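Packing room update: what the gripper work means for the jewelry line

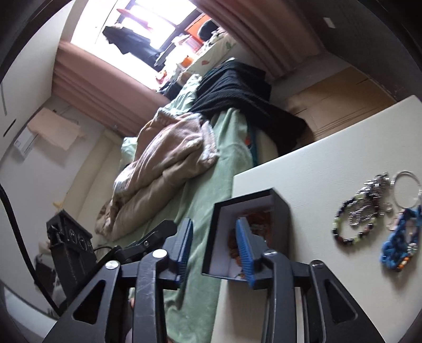

Since September, five of the people who pack bracelets for Kolbridge have been doing part of their shift with a hand-held gripper. The idea is simple enough. A person picks up a piece, sets it in its gift box and moves the box, all with the gripper instead of with their fingers, and the recordings go to Zoltora, the company building our packing arms. The arms are supposed to learn from people who already know the job. A good share of this is done by our home packers, who work at their own tables as they always have.

Several of you have asked what this changes, so we put the questions to Margus Grīnberga, who runs packing, and to Vibeke Mogensen, who has packed for us longer than anyone and was the first to sign up.

The first question was jobs. Margus says the two arms planned for the Bretport building will take the plain boxed orders: one item, one box, lid on. These are the orders people like least, and they pile up before the holidays. Mixed orders, gift notes, repairs and anything with a clasp that needs checking stay with people. No packer's contract hours will be cut before the end of next season. After that the company has agreed to sit down with staff before changing anything, and that agreement is in writing. You can read it in the office or ask Margus for a copy.

Vibeke is less sure about the split. "Plain orders are where you catch your breath," she told us. "If the machine takes all of those and I get the fiddly ones from morning to night, that's a harder day for the same money." Margus agreed this was a fair point. Starting next month, packers on mixed orders will have a lower target per shift, and he will look at the numbers again once the first arm has been running for a while.

The second question was pay for recording. Gripper time is paid at the normal hourly rate plus a supplement, and it doesn't count against anyone's piece total. A session is 120 boxes or three hours, whichever comes first. Please stop there even if you feel fine. The gripper gets heavy in the wrist, and two people had sore thumbs in the first weeks after running over. If you pack at home, the same limit applies, and you log the time on the usual sheet.

Beaded pieces have been the slow part. A chain will more or less fall into a box, but a beaded bracelet rolls, and if you squeeze it too hard it springs out. Justinas Ots from Zoltora asks people to work at their normal pace and not to throw away the clumsy attempts. A dropped bracelet that gets picked up again is useful to them. So far the group has sent in 224 sessions. Zoltora wants 300 before the first arm is tested on real orders.

The third question came from the home packers, who wanted to know what happens to recordings that show the inside of their homes. The files are used for training the arms and are not shown to customers. Anyone can ask for a session to be deleted, with no reason given, and it will still be paid. Write to Algirdas Tamošiūnaitė with the session time and he will confirm when it's gone.

There will be two new positions looking after the arms – loading trays, clearing jams, calling Zoltora when something is beyond us. Both will be offered to current packers first, with training on paid time. Leave your name with Margus if you're interested. You don't need to have done any gripper sessions to apply.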